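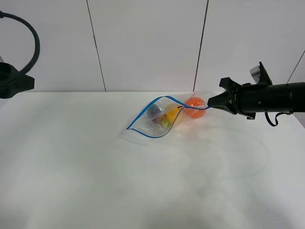 One rider wrote to us that he had parked his motorcycle outside under a cover for two winters, and both times he needed a new battery in spring. He asked if it is really cheaper than paying for a storage place. Our reply was that it depends on the motorcycle and on where you live, but many of the questions we receive are similar to his. We have collected the answers on this page.

Flerkesen Winter Storage
Frequently asked questions

Where is the storage?
The hall is in Skambridge, behind the old timber yard. The entrance for motorcycles is from the back road. Please do not use the front gate, it belongs to our neighbours and they lock it at 4 p.m.

When can I bring my motorcycle?
We receive motorcycles from October until the end of November. After this the hall is full and the rows are closed, so it is difficult for us to place one more. If you still want to ride in November, choose a late delivery when you book. Late motorcycles stand nearest to the door, and in spring they are also the first ones out.

How many motorcycles do you store?
There is room for almost 200. Scooters and sidecar outfits are welcome, but a sidecar outfit takes two places and is charged as two.

Is the hall heated?
It is kept free of frost. It is not warm like a living room. We consider dry air more important than warm air, and there are dehumidifiers running in the hall all winter.

Should I fill the tank?
For a steel tank, yes, please fill it almost to the top before you come. A full steel tank has less space for damp air and so less risk of rust on the inside. For a plastic tank it is less important, but the level should not be on reserve. If your motorcycle has carburettors and you want them drained, write it on the form. We do not drain them without being asked.

What about the battery?
You have two possibilities. You can take the battery home, or you can leave it in the motorcycle and we connect it to a Clidance charger, which keeps it at the right level during the winter. The charger is included in the price for a lead-acid battery. If you have a lithium battery, tell us already when you book, as it needs another type of charger and we have only a limited number of them.

Motorcycles with an alarm or a tracker use a little current also when they are parked. These we always recommend to have on charge.

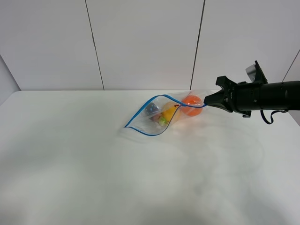 Clear plastic bag with a blue zipper seal.

Can I leave my luggage and helmet with the motorcycle?
Locked side cases may stay on if they are empty. A tank bag or soft bags should go home with you. We do not store helmets, gloves or other clothes, and our insurance does not cover them.

Do you need my key?
Yes, one key must stay with us. In case of fire or water damage we must be able to move every motorcycle, and many cannot be moved when the steering is locked. The keys are kept in a locked cabinet in the office. Please do not give us your only key.

Must the motorcycle be clean?
It should be washed and dry, especially if you have been riding on salted roads. Dry the places where the water likes to stay, for example around the spark plugs and behind the number plate. Then lubricate the chain. If you do not have time for washing, we can do it for an extra payment, but it must be agreed before you come.

Should I change the oil before or after the winter?
We advise to do it before. Used oil contains acids and moisture, and it is better for the engine to stand with fresh oil. Ride a short tour first so that the oil is warm when you drain it.

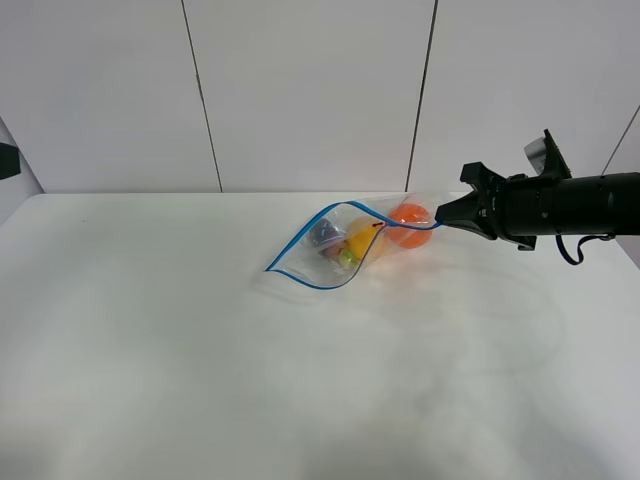
After the oil change, let the engine run for a few minutes so the new oil comes around everywhere, and then check the level again. If you prefer a workshop to do this, Jafarzadeh Motorcycles can collect your motorcycle from our hall, carry out the service and bring it back. You make the agreement with them directly, and we only need a short message from you that they are allowed to take it.

Will my tyres get flat spots?
It happens seldom with modern tyres in a few months. Put a little more air in than normal, but never above the maximum which is written on the side of the tyre. If the motorcycle has a centre stand, we use it. We can also use a paddock stand if your swingarm has bobbins for it.

What does it cost?
One place for the season is 1400 kroner, with battery charging included. You pay half when you book and the rest on delivery. If you cancel before October you receive the first half back.

Can I take the motorcycle out in the middle of the winter?
It is possible, but we must often move several others to reach yours. Therefore we ask for 3 days of notice and a fee of 200 kroner. The fee is the same if you want to bring it back afterwards or not.

When can I collect it in spring?
From the middle of March. We send a message with the opening hours, and you answer with the time that suits you. Check the tyre pressure and the brakes before you leave the yard. There is an air pump to the left of the door, free to use.

Motorcycles which are not collected by the end of May are charged for every extra week.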